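Subject: Re: [loltside-house] Counter sorting and where the small things go
Date: Oct 14, 2018

Replying inline to the parts of the previous message that still need an answer. I trimmed the rest. The shelf measurements are in the list archive for anyone who wants them.

> The marble counter collects everything. I would put the whole lot in one
> bin and let people claim items from it. Sorting by type is more work than
> the counter deserves, and it will be a mess again by the weekend.

I disagree with the single bin. We had one in April, and it filled up, went under the sink, and stayed there. Items at the bottom were replaced by people who did not know we already owned them. A flat tray has less capacity, and that is useful in this case. When it is full you can see that it is full.

The tray I propose is the large lavender plastic one. It has a raised rim and rounded corners, so a cup that tips over stays inside it. The surface is scuffed. I would not spend time on the gray marks, as they have no effect on use. It should go at the left end of the counter and stay there.

> What counts as a kitchen item? Last time this took 20 messages.

Proposed rule: an item is a kitchen item if it touches food, drink, or a hot pan. Everything else leaves the counter. Applied to what is out now:

- **Lavender cup.** Kitchen. Stays on the tray until it is washed, then goes to the cup shelf. It is close to the same purple as the tray and easy to miss, so check before lifting the tray.
- **Round wooden coaster and coiled trivet.** Kitchen. Both go at the back of the counter. Do not stack the trivet on the coaster.
- **Work glove, yellow and black.** Not kitchen. Goes to the tool shelf in the hall.
- **Litter scoop, brown.** Not kitchen under any reading of the rule. See below. 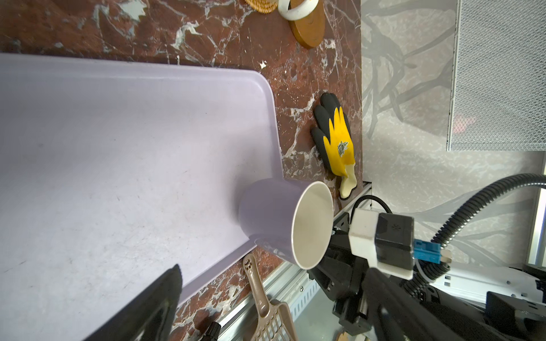
The scoop needs a fixed location more than the other items do. It has a long handle with a paw-print cutout near the end, and the cutout may be large enough to take a small hook. I have not tested this. If it fits, the hook goes on the utility room wall next to the litter bag. If it does not, use the narrow bucket from the Plira set, which is already in that room.

Wherever the scoop has been lying, wipe the marble with dish soap and warm water. Do not use vinegar or the lemon spray. Both will etch a polished surface, and the damage does not wipe off.

> There is also a white ring that has been lying near the coaster. Is it
> a bangle or a roll of tape?

I do not know. If it is tape, it goes to the hall shelf with the glove. If it is a bangle, the owner should collect it. Please reply to the list and not to me directly.

> Can we use the Zein boxes for the overflow?

Yes, for the hall shelf only. We have 2 left. Label them on the short side, which is the side that faces out. The label sheet is in the shared folder under item 82. Please print from that version, as the older one still lists the drawer we removed.

On the Vuldale cabinet: I would leave it out of this round. The door does not close properly, and anything stored in it ends up back on the counter. I can look at the hinge separately.

Remaining open points:

1. Hook or bucket for the scoop.
2. Owner or use of the white ring.
3. Whether the second glove exists. If it turns up, put the pair together before shelving.

Attachments to this list are limited to 512 KB, so please scale down any photos of the hall shelf before sending them. If there are no objections to the rule as written, I will add it to the house page and close the thread.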